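Parisa Amini
@parisa_amini
February 8, 2020

Posting my notes on the gripper fault from this week. Short version: the hand was squeezing harder than the controller said it was, and our logs missed it for 562 cycles.

Setup for anyone new. One arm, two-finger gripper, household objects. Pick, lift, rotate, place. Mugs and cartons mostly, plus a few odd shapes Bijan picked out. Planner is Grernell, gripper driver is our own fork of Sugden.

Symptom: Kianoush heard the gripper motor still humming after the fingers had closed. Holding current should drop once contact is registered. The plot showed it dropping. The motor didn't sound like it.

So we clamped a bench meter on the supply line. Logged current and measured current agreed on approach, agreed at contact, then parted ways. The log went down to the hold value and the meter stayed where it was. 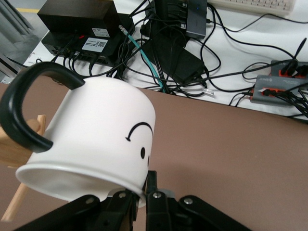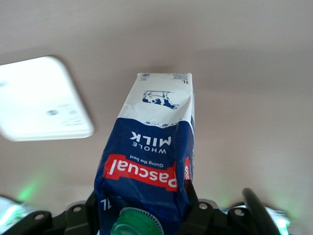

Cause, part one. The driver logs the commanded current after contact, and we had all been reading that column as measured. It has been labelled "current" since October. I reviewed that change and approved it, so put that one on me.

Cause, part two. The hold command was being sent, but the gripper firmware ignores a new limit while the position loop is still chasing its target. Our target was full close. On a solid object the fingers never get to full close, so the loop never finishes and the limit never changes.

Hard objects hid the problem well. A ceramic mug doesn't give, so the fingers sit at the same width at either force. Cartons do give, and finger width on carton grasps crept inward during the hold. That was in the data the whole time. We had no alarm on it.

Safety side, which bothers me more than the data. Our rule for reaching into the cell to free a stuck object assumed the low hold force. That rule is suspended. Power off at the wall switch, wait for the indicator to go out, then hands in. No exceptions for quick ones.

Nobody was hurt. Ye-rin had a glove pinched on Tuesday and wrote it up as operator error. It has been reclassified.

Fix, in the order we did it:
Target is now contact width minus a small offset, so the loop settles.
Measured and commanded current are separate columns with separate names.
Driver trips if the two disagree for 12 consecutive samples.
Watchdog opens the fingers if width drifts during a hold.

Retest: 17 grasps on the meter, all within tolerance on hold. The watchdog fired on 6 of them. I think the drift threshold is too tight for soft packaging, but I'd sooner loosen it slowly.

Still open: whether the firmware behaviour is intended. The manual says the limit applies "immediately". I've sent the traces to Barkbridge, who supplied the hand, and will add their answer to this thread.

Earlier runs stay on the server, flagged. Please don't use the force column from any of them.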